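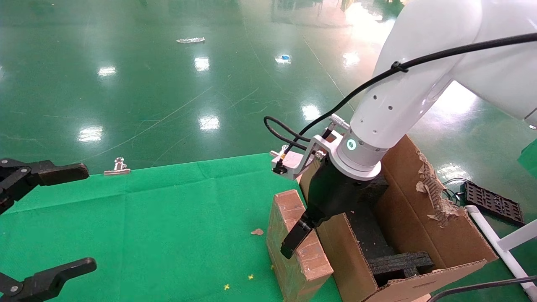 **Figure 6.1** A two-arm packing kit at a covered bench, with one gripper at a small upright carton.

# Chapter 6: Choosing a Packing Kit

A packing kit is a set of robot parts sold together for one kind of job. The buyer gets the arms, the grippers, the cables, the mounting hardware and the software, and sets them up on a bench. Kits are sold to small shops that pack mixed goods by hand and can't justify a full packing line.

This chapter looks at one such product, the Plokari bench kit, and at the service plan sold with it by Setus. The kit is used as the running case through the next six sections. Chapter 7 returns to several of the same questions for mobile units.

## 6.1 What the buyer is paying for

The price of a kit covers more than the arms. A quote should be read line by line, and each line should be placed under one of the headings below.

- **Arms and controllers.** These take up most of the price and usually last the longest.
- **End-of-arm parts.** Grippers, brackets, sensors and their plugs. In Figure 6.1 a silver metal bracket at the wrist carries a small black unit, and the gripper hangs below it.
- **Cabling.** The black cable in the figure runs along the top of the arm under a cable tie, then loops out before it drops toward the wrist. Some makers run their cables inside the arm. An outside cable is easier to replace but has to be checked for rubbing.
- **Service.** Set-up, training, spare parts and repair.

Setus offers its plan by the year or by the hour of arm use. A shop that runs one shift will usually do better on hours. The hourly plan is billed in blocks of 2,000, and unused hours don't carry over when the contract is renewed.

## 6.2 The work surface

Small cartons slide on a bare bench. A cloth or mat adds grip and is cheap to replace, but it can fold, and a fold changes the height of whatever is standing on it. The green cloth in Figure 6.1 has soft folds, and a binder clip grips its far edge. Scraps also collect on any packing surface. The centre of the cloth has a bit of cardboard on it, and there are tiny yellow bits nearer the front.

The Plokari manual asks for the surface to be cleared at the start of each shift. Buyers should ask any supplier two things: what surface the kit was tested on, and how much unevenness the software will put up with.

## 6.3 Worn packaging

Sales trials are often done with new boxes. Working shops reuse them. The larger box in the figure has a flap with its outer paper torn away and the ribs showing, and a black foam insert inside. Dark foam can be hard for a depth camera to read, and a torn flap may not sit where the software expects an edge to be.

A fair trial uses the shop's own cartons, in the state they are in on an ordinary day. For the Plokari kit, the trial agreement allows 50 cartons chosen by the buyer. Two competing kits, from Hafstein and Grodix, are tested with cartons the seller supplies, unless the buyer asks for a change in writing.

## Terms used in this chapter

**End-of-arm part:** anything fixed to the wrist of a robot arm.

**Insert:** shaped material placed in a box to hold goods still.

**Trial agreement:** a written list of what will be tested, with whose goods, and who pays if the test is stopped early.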